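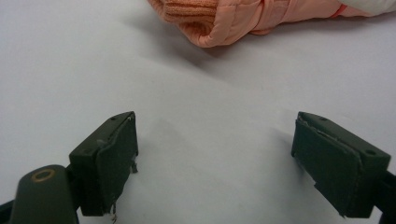 Fig. 1. Ribbed knit cuff on a quilted garment.

Modules > Textile Materials > Unit 3 > Handout: Knitted Structures and Elastic Recovery

1. Scope

The handout covers weft-knitted rib fabrics and the way they stretch and recover. Warp knits are dealt with in the next unit. Students should have read the notes on yarn count and twist before the class.

2. Loop structure

A weft knit is built from rows of loops, called courses, each drawn through the row below. A vertical column of loops is a wale. In plain (single jersey) fabric all loops are pulled through to the same side, so the two faces look different and the cut edges curl. In rib, wales of face loops alternate with wales of back loops. The forces that cause curling largely cancel out and the fabric lies flat.

The simplest form is 1x1 rib, with one face wale followed by one back wale. In 2x2 rib the wales alternate in pairs. When relaxed, the back wales sink behind the face wales and the fabric draws in across its width. Pulling it widthwise first opens out this fold and only then changes the shape of the loops. Most of the easy stretch in a cuff or waistband comes from the first stage.

3. Terms

Extension: increase in length under load, as a percentage of the original length.
Immediate recovery: the part of the extension lost as soon as the load is removed.
Delayed recovery: the part lost over the rest period that follows.
Residual extension: what remains at the end of the rest period.

4. Worked case

A strip of 1x1 rib is marked with a gauge length of 430 mm across the wales. Under the test load the marked length is 543 mm.

Extension = (543 - 430) / 430 x 100 = 26.3%

After the rest period the marked length is 433 mm. Residual extension is 3 mm, or 0.7% of the original length. Recovery is 110 / 113, or 97.3%. Quote the load and the rest time with any such result. Values taken under different conditions cannot be compared.

5. Factors affecting recovery

Fibre: wool recovers better than cotton at the same loop length. A small share of elastane, plated or laid in, raises recovery in both.
Loop length: shorter loops give a firmer fabric with less total stretch.
Finishing: fabric stretched wide in drying will shrink at the first wash.

6. Before the next class

Read Maruyama, chapter on relaxation. Repeat section 4 for the Kollby samples and bring the results on one sheet.

Y. Murakami

Related items
Yarn count and twist: notes
Warp knits: handout
Seams in stretch fabrics
Kollby samples: data sheet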